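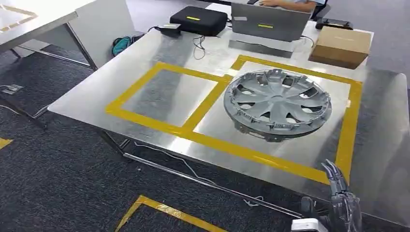
Marked Work Areas, Room 345: Monthly Inspection Checklist with Comments

January
Prepared by Shahzad Jatoi
4 min read

The checklist applies to the steel tables, the floor markings and the wheeled carts in Room 345 of the Renlow building. Each item is rated Satisfactory, Needs Attention or Not Inspected. Comments are entered by the inspector at the time of the walk-through and may be added to by the responsible party until the form is closed. Use Form 670 for any item that cannot be corrected within the week.

SECTION A. TABLETOPS

A1. Tape outlines on the tables are complete and easy to see.
Rating: Satisfactory
Comment: The paired outline with the shared center strip is in good order. Light scuffing of the steel inside the left square is noted and does not require action.

A2. Parts are placed fully inside their outline.
Rating: Satisfactory
Comment: The hubcap was lying flat, face up, inside the right-hand rectangle. It was well toward the center strip and the far side of the table. Placement inside the tape is all that is required, but staff are asked to keep parts clear of the strip itself where space allows.

A3. Cases and small electronics are stored along the back edge.
Rating: Satisfactory
Comment: The black padded case with the yellow label was at the back edge, with the small gray device to its left.

A4. Cords do not cross the working surface.
Rating: Needs Attention
Comment: A thin black cable was curling across the tabletop near the case. Coil and secure it with a hook-and-loop strap. The same comment was entered last month.

A5. Table edges are free of burrs and sharp corners.
Rating: Satisfactory
Comment: Checked by hand with gloves. The corner guards ordered from Alier have not been delivered. Leave this item on the list until they are fitted.

SECTION B. FLOOR

B1. Walkways between marked areas are at least 40 inches wide.
Rating: Satisfactory
Comment: Measured at the narrowest point beside the nearer table. Measure again if either table is moved.

B2. Floor tape is flat, straight and fully bonded to the carpet.
Rating: Needs Attention
Comment: On the largest rectangle the top strip is crooked, and the tape overlaps and twists near one corner. Remove that strip, vacuum the carpet and lay a new one in a single length. The smaller square beyond it is neat and may be used as the standard for the repair.

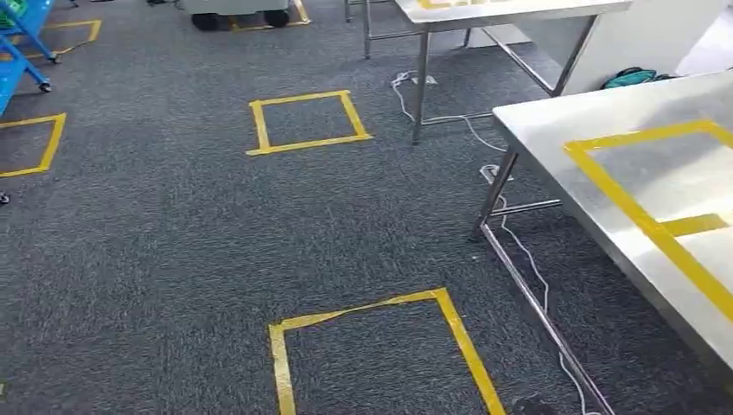

B3. Carts are parked in their marked spaces.
Rating: Satisfactory
Comment: The light gray cart had its wheels within the tape. The blue cart was beside its outline at the time of the walk-through, and the outline near it should be checked against the floor plan before the next inspection - the plan on the door still shows the old Kauppinen layout.

B4. Casters roll freely and wheel brakes hold.
Rating: Not Inspected
Comment: To be done Wednesday, together with the carts in the Nerkano store.

B5. Spaces beneath the tables are free of boxes and loose packing material.
Rating: Satisfactory
Comment: None.

SECTION C. LARGE AND LONG ITEMS

C1. Items over 40 pounds are moved by two people.
Rating: Satisfactory
Comment: Sign-out sheet reviewed. Two entries lack a second signature and have been returned for completion.

C2. Long items do not extend into a walkway at head or shoulder height.
Rating: Needs Attention
Comment: Long cylindrical items with a dark, glossy surface are hard to judge for distance from the side. Before walking past or turning, confirm where the rounded end is. Scuffs and smudges near the tip are cosmetic and need not be reported.

C3. Cables behind upright panels are kept short and secured.
Rating: Needs Attention
Comment: One thin black cable loops out from the top of a black panel. Fasten it close to the panel and leave enough slack for the panel to be tilted.

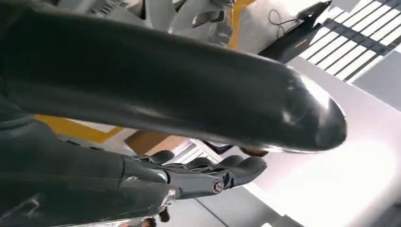 Arnaldo Esteves asks that C2 state a minimum distance, as B1 does, so that two inspectors will give the same rating. He also requests that C3 be checked with the panel tilted both ways, and that the repair under B2 be done before the room opens at 8:00 a.m.

Reply, S. Jatoi: Agreed on C3 and on the timing of B2. A distance for C2 will be proposed with the next revision of the form. Until then, rate the item Needs Attention whenever there is doubt.

Items carried forward: A4, A5, B2, B4, C2, C3.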